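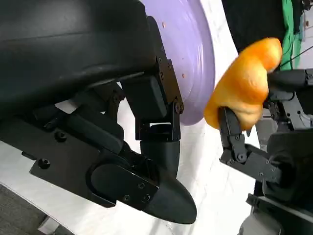

Strawberry season, you guys! I went out to the U-pick at Sevmont with my sister-in-law and came home with so many berries that the bottom drawer of the fridge wouldn't shut (I regret nothing). The first few went into our mouths in the car. The rest went into jam, and if you've never made jam because the canning part freaks you out, stay with me, because there is no canning. No lids popping, no giant kettle, no box of pectin. One pan on the stove, one jar in the fridge, and 20 minutes of cooking!

I learned this from Milagros Valdebenito, who taught a preserving night at the Cladinmont library years ago. She made the real shelf-stable kind for the class, and then while we were all washing up she made a tiny batch of this on the back burner for herself. Guess which one I wrote down.

What you'll need

1 pound strawberries, washed and hulled
3/4 cup sugar
2 tablespoons fresh lemon juice
A pinch of salt
A little black pepper, if you're feeling it (I usually am)

You'll want a wide pan, too. I use my big Fesetti skillet, the one that's 12 inches across. A tall skinny saucepan will get you there eventually, but the berries sort of stew in their own juice and you lose that bright red color.

Step one: Stick a small plate in the freezer. Do it now or you'll forget. I forget every single time and I'm the one writing this.

Step two: Cut the berries up. Quarters for the big ones, halves for the little ones. I like chunks in my jam, but if your kids complain about "pieces," go at them with a potato masher right in the pan.

Step three: Toss the berries with the sugar, lemon juice and salt and let them sit while you clean up the cutting board. When there's a puddle of pink syrup in the bottom, you're ready.

Step four: Turn the heat to medium-high and bring everything to a real boil, the kind that keeps going when you stir it. Stir often with a heatproof spatula and scrape down the sides. It'll foam up quite a bit in the first 5 minutes and then settle. You can skim the foam off with a spoon, or stir in a tiny dab of butter and most of it disappears.

Step five: Keep it bubbling until the bubbles get bigger and slower and your spatula leaves a trail across the bottom of the pan. Turn the heat down a bit near the end, that's when it likes to scorch. Now get your cold plate! Drop a little jam on it, put it back in the freezer for a minute, then push the blob with your finger. If it wrinkles, it's done. If it runs, give it a couple more minutes and try again. Take the pan off the burner while you test.

Step six: Stir in the pepper, spoon the jam into a clean jar, let it cool on the counter, then put the lid on and refrigerate. It thickens a lot as it chills, so pull it a touch looser than you think you want.

A few notes

Please don't cut the sugar way down. I tried it with half and got a very nice strawberry sauce (great on yogurt!) that never set.

Frozen berries work fine. Thaw them first and keep all the juice. They'll need longer in the pan.

Don't double it in the same skillet. Make two batches, it's still faster.

We finish a jar well inside two weeks. It also freezes great for 6 months, just leave some room at the top of the container. And remember this is a fridge jam, so it can't live in the pantry.

Next up is apricots, if the tree out back cooperates. If you try this with raspberries, leave me a comment and tell me whether you strained out the seeds!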